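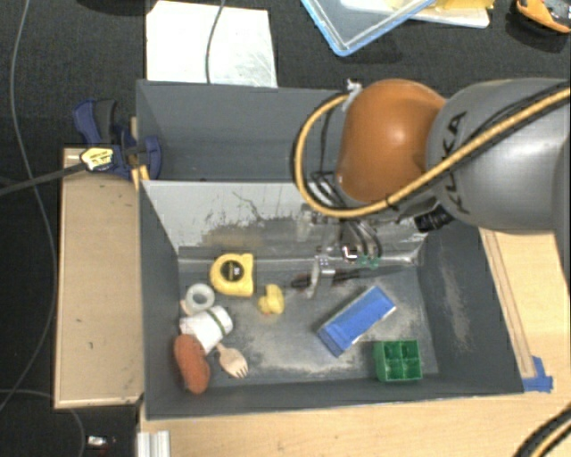
An old apple tree looks wrong for a year after it has been pruned, according to Braulio Serrano, and most of the people who call him back call during that year. They want to know if he took too much. Usually he tells them to wait until the second spring.

Serrano has been pruning apple trees in the Borkinel valley for 27 years. He started as a picker at the Politis orchard, up the hill from Rirnholm, and was handed a saw in his second winter there when one of the regular crew broke a wrist. These days he works for himself. His season runs from the time the leaves are down until the buds start to show green, and in a cold year that can carry him into April.

We talked in his kitchen on a Monday, early, before he left for a job on Fuvley Road. His loppers were on newspaper on the counter. He had taken them apart the night before and was putting them back together while he talked.

"The old trees are what I get asked about," he said. "Somebody buys a house and there are apple trees behind it that haven't been touched since before they were born. They want apples. They think you cut it hard one time and then you have apples."

What he usually finds is a tree that has put all its growth at the top, where the light is. The lower limbs are shaded and weak. The middle is full of crossing wood, with some of it dead, and the fruit is thirty feet up where only the birds get it. He will spend a while walking around a tree like that before he makes a cut.

"I take the dead wood first. Everybody can agree on dead wood," he said. "You take it out and you stand back and the tree has already changed. Half the time what you were going to cut next, you leave alone."

After that he goes to broken and diseased wood, then to limbs that rub against each other. Only then does he think about height. He does not like to take more than a quarter of the living wood in one winter, and on a very old tree he will take less. Bringing a neglected tree back down to a size where a person can pick it from a ladder takes him three winters, sometimes longer. He tells owners this at the beginning. Some of them hire someone else.

"I had a man who wanted it all done in a day. I said no, and he found a crew that would do it. They topped every tree he had. Flat across, like a hedge." Serrano held his hand out level over the table. "The next summer it was nothing but water sprouts. Straight up, thick as my thumb. He called me after that and I went and looked, and it was more work than it would have been in the first place. It took me a few years to get those trees calmed down."

Water sprouts are the fast, upright shoots that come up from a limb after a heavy cut. They carry leaves and very little fruit. A tree that has lost a lot of its top will throw out hundreds of them, and they shade the wood below just as badly as the old top did. Serrano rubs them off with his hand in early summer when they are soft, if he can get the owner to pay for a summer visit. If the owner won't pay for it, he shows them how to do it.

He learned on a big block. The Politis place had 715 trees in those days, most of them standards planted far apart, and the winter crew worked down the rows in pairs. One man did the high work and the other did the low work and dragged brush. Nobody was given much instruction. Serrano was told to copy the man across from him, and to keep his saw off the collar, the raised ring of bark where a limb joins the trunk.

"If you cut into the collar it doesn't close right. If you leave a stub it rots back. So there's one place to cut, and you have to find it on every limb," he said. "On a young limb it's easy. On an old one it can be hard to see. I put my hand on it."

He remembered the first winter as mostly cold and mostly boring. The crew started at seven and stopped when it was too dark to see a cut, and at noon they ate in the packing shed next to the stove. He wasn't good at it yet. The foreman would come by in the afternoon, look up into a tree Serrano had finished, and point at a limb with his chin. He almost never explained. Serrano would climb back up and take the limb out and try to work out why.

"I didn't mind it. You learn to look at it from where he's standing," he said. "But when I take somebody on now, I talk more than that. I tell them why. They're only with me a few weeks."

Most of the big block is gone. The orchard was replanted in stages with dwarf trees on wire, and those are pruned differently and by different people. Serrano has done that work too and does not care for it. The trees are small and close together and are replaced on a schedule, and a worker can do a great many in a day without leaving the ground. He allows that the fruit is good and that it is easier on the back.

"It makes sense for them. I'd do the same if it was my land and my loan," he said.

His own customers are mostly homeowners and a few farms that kept a row or two of the old trees. He has 20 regular places on his list, and he fits the others in around them. He likes to see a tree every winter. If it is kept up, the yearly work is light, and he can finish a big tree before lunch and have the brush stacked.

He asks people what they want the apples for. It makes a difference to how he prunes. Someone who presses cider can live with small fruit and will want plenty of it. Someone who wants eating apples needs the tree opened up more, and will have to thin the fruit in June as well, a job most people can't bring themselves to do. He has watched a customer pull one little apple out of a cluster, look at it, and go back in the house.

A good number of his customers don't know what kind of apple they have. He can name some by the shape of the tree and the color of the young bark, but he is careful about it in winter. He asks them to save him a few apples in the fall, and he keeps a notebook with a page for each place. One page, for a farm at the far end of Rirnholm, has the word "yellow" on it with a question mark. The tree is hollow from the crotch down and leans on a prop the owner's grandfather set. It bears every other year. He has taken cuttings from it twice for grafting, and the second time they took.

"I don't know what it is. I've asked people. It's a good pie apple, it keeps until about Christmas and then it goes soft all at once," he said. "I have two young ones from it out back. I'd like there to be more than one tree."

On tools he had less to say than I expected. He uses a hand saw for most cuts and sharpens his own loppers. He owns a chain saw and carries it in the truck for storm damage, and for taking down trees that are past saving. He doesn't bring it up a ladder. The ladder itself is a three-legged orchard ladder, an old wooden one, and he has replaced the pin and a few of the rungs. In wet weather he wipes his blades with alcohol between trees, and if he sees fire blight he does it between cuts.

He doesn't paint wounds. Customers ask about this more than anything else, he said, and many of them have a can of the black stuff in the garage that came with the house. He tells them to leave it there. A clean cut in the right place will close by itself.

I asked him what someone should do if they have an old tree and can't afford to hire help. He thought about it while he tightened the bolt on the loppers, opened them, closed them, and loosened it again by a quarter turn.

"Take out the dead wood. Do it in February when you can see," he said. "Then pick one big limb at the top that's making the most shade and take that back to a good side branch. Cut it from underneath first so it doesn't tear. Then quit for the year. Go look at it in the summer when it has leaves on and see where the light is coming in."

And if they make a mistake?

"They will. I do. You cut one and it's on the ground and you think, I wanted that." He shrugged. "It's an apple tree, it will grow you another one. Not in the same place."

He had the job on Fuvley Road to get to, two old trees behind a rental house, where the owner wanted them lower so the branches would stop hitting the gutter. He had already told her it would be next winter before they were clear of the roof. He rolled up the newspaper, put the loppers under his arm, and went out to see if the truck would start.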